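How I Sort the Toy Pile With a Two-Part Bin

I put off sorting toys for most of a year. Every time I looked at the heap I'd pick out one puzzle piece, put it on the windowsill and walk away. Then my friend Lensa Chala told me she does hers with a divided bin and a kitchen timer, and I've been doing it her way ever since (thank you, Lensa!).

You need one open bin with a wall down the middle, a table at a height that doesn't hurt your back, a damp rag and an old toothbrush. My first bin was a flimsy thing that cracked in June, so get something tougher than you think you need. Scratched and secondhand is fine.

Set the bin on the table with the bigger side toward you. The front is for anything you haven't decided on yet. The back is for keepers and it starts out empty. Don't dump the whole pile in! I put in a few things at a time, and I like to start with the chunky stuff, cars and trucks especially, because they eat up so much shelf space. 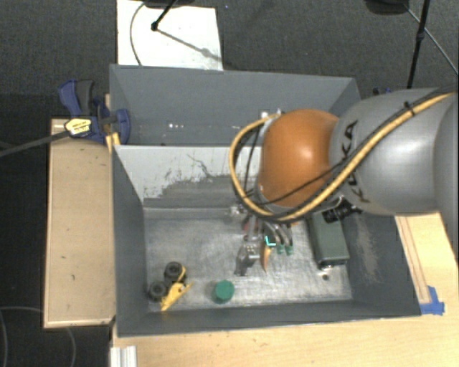 Yellow and black toy vehicle, wheels up in the front compartment.

Now take one thing out and check it over. With vehicles I go straight to the wheels. Spin each one with your finger, and if it sticks, look for hair wound around the axle. Tweezers will get most of it, and the toothbrush handles the crud in the treads. Wipe down the body, dry it, and over the wall it goes.

If a toy is cracked or has a sharp edge, it goes straight in the trash and I don't let myself argue. Stray bits that belong to something else get a zip bag with a label. I give them until the next sort, and if their other half hasn't turned up by then, out they go.

When the front is empty, carry the keepers off to their shelf before you refill. I skipped that once and had to sort the same dinosaurs all over again. Three rounds is my limit for one evening, and then I want my table back for dinner.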